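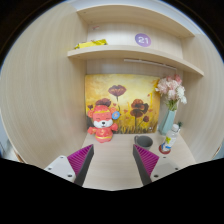

Subject: Re: [ostilgate-users] Bookmarks lost when merging PDF files
From: Folke Nygård
Date: 8th November

Petro Nechyporuk wrote:
> I have 397 scanned manuals to merge into one PDF per product line.
> With Ostilgate 3 the pages come out in the right order, but the
> bookmarks from every file after the first are gone. The log shows
> warning 1153 once per input file. The October build did the same.
> Is there a switch I have missed?

Warning 1153 means that the outline in the input file points to named destinations, and that a name is already taken in the output. Your scanner software probably starts at the same name in every file. The merge step keeps the first set and drops the rest.

Two ways to fix it:

1. Run the merge with --prefix-dests. Each name then gets the input file name in front of it. File names with spaces are fine, but two inputs with the same name in different folders will still clash.

2. Convert the outlines to page numbers first, with Iltach or a similar tool, then merge as before. This is slower. Links inside the text are not converted, only the outline.

I would try the first on a small set. I ran it on 94 files from the Halvorsen archive and all the outlines were kept. Memory use went up, so close the Fludness preview pane before you start.

If you still see the warning, send the log and one input file. Please trim the file to a few pages, as the list rejects large attachments.

Folke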